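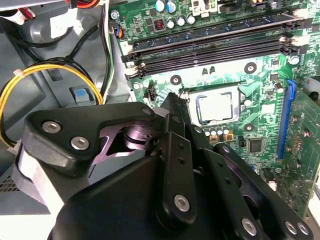

Öberg wrote to me that an old computer should be opened once a year, even if there is nothing wrong with it, only to see how the dust is doing. I think this is too often, but I have now opened mine, and on this page I put what I saw inside.

Old desktop, open case
Faltthorpe, 2022-04-29

The computer came from the office of a small printing shop in Jevimcombe, which closed in January. I paid 16 pounds for it, with the keyboard. My plan is to make from it a quiet machine for the scanner, so that my slides can finally be scanned. There are nearly 300 of them and they have waited long enough.

The picture at the top is the one I like best from the whole work. The board is green, in the old manner, and the processor sits in its socket with the grey metal lid on it. I have not taken the processor out. The paste under a cooler I can renew, but the socket itself I prefer to leave in peace.

The memory slots have no modules in them. On one side the clips are light and on the other side black, and I ask myself if this helps a person to find the right direction. The manual says nothing about it. I will buy two modules of the same kind from Rindus, the second-hand shop near the station, where they let you bring them back within 9 days.

Near the top of the board stand the round capacitors with silver tops, a couple of them in blue sleeves. It is a good habit to look at these parts before you spend money on an old board. A top that is swollen, or has a brown crust, is a bad sign. I will go over them once more with a magnifying glass and a good lamp.

There is also a small coil of copper, which I find very pretty, and a white power connector. When I was younger I pulled such connectors by the wires. Please do not do this. Press the clip if it has one, hold the plastic part and move it gently from side to side.

The little plug with the blue and orange wires sits close to the corner screw. Before I loosen any plug I write its place on a piece of paper tape, and the tape goes around the wire. Last time I trusted my memory and it cost me a whole evening.

Still to do: new paste, a new battery for the clock, the two memory modules, and 11 screws to find for the side panel and the drive cage. The pictures of the closed case will come on the next page, when the scanner is connected.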